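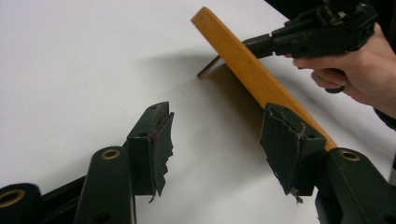
Category: Datasets / Manipulation / Open day material

# Galteder open day – chair repair demos

README for the recordings made at the Galteder workshop open day, Litstead, 28 Sep 2018. Written fast, will tidy up when there's time.

## What's in it

Hand-held gripper recordings of small furniture repair. Chair frames, slats, torn coverings, staple gun work. 687 clips, 446 of them labeled so far. The rest are raw – use them if you want but don't count on the start and end times.

All of it was recorded at the demo tables while visitors stood around and asked questions. So lighting changes, people lean in, hands come and go. No second takes.

## Stations

- `table_a` – chair frames. Dark green parts, slats in and out of the bracket sockets, stapling. White tabletop.
- `table_b` – drawer fronts, handles, hinges. Mostly screws.
- `table_c` – visitors' turn. Anybody could pick up the gripper and try. Messy, short clips, lots of drops.

Table A is the one most people will want. Old upholstery was left on the sockets on purpose – frayed edges, leftover staples and all. Segmentation models hate it. Dark cloth on dark frame, good luck. The brass-colored rings in the frame posts are easy to find, we used them as landmarks for checking labels.

## Files

```
clips/ one folder per clip
labels/ csv, one row per action
audio/ see below
splits/ train, val, test
notes.txt typed up from paper, sorry
```

Label columns: clip, start, end, action, tool, hand, remark. `hand` is left, right or both. `tool` is blank when there is no tool. 3,066 rows in total. Action names came from a list we made that morning, so `insert` and `push_in` overlap. Merge them if it bugs you.

## Splits

Split by chair, not by clip. Same frame never shows up in both train and test. Table C is test only – the visitors' clips are too differnt from the rest to be worth training on.

## The demo itself

For anybody who wasn't there: two parts. Morning was people doing the repairs with the gripper tool, so visitors could see where the recordings come from. Afternoon was Bustedo, our arm, trying the slat insertion with a policy trained on the February batch. That one has 870 clips and its own repo, not included here.

Slat insertion went OK when the socket was bare. With torn fabric hanging over the opening it kept snagging and backing off. Crowd liked it anyway. Stapling was never run on the arm, only by hand, and it stays that way untill the safety review is done. Please don't ask for a stapling policy.

Logs from the arm runs are in a separate archive, ask through the Andrade project page.

## Known problems

- Staple gun hides the slat in a lot of table A clips. Labels there are best guess.
- `hand` column wrong in a few early clips, gripper got swapped and nobody updated the sheet
- audio has crowd noise and conversations. Off by default, access on request only
- shadows on the white top get picked up as objects by some trackers
- two naming styles for table B folders. Script in `tools/` fixes it, run that first

## Consent

Sign at the door, form at each table. Faces blurred where they show up. If you were at the open day and want a clip taken out, open an issue with the station and rough time of day – we'll pull it from the next release.

## Use

Research and teaching, fine. Commercial use, ask first. Cite as "Andrade project, Galteder open day recordings, Litstead".

## To do

- [ ] label the remaining clips
- [ ] merge insert / push_in
- [ ] calibration file for table C
- [x] blur pass
- [ ] better notes.txt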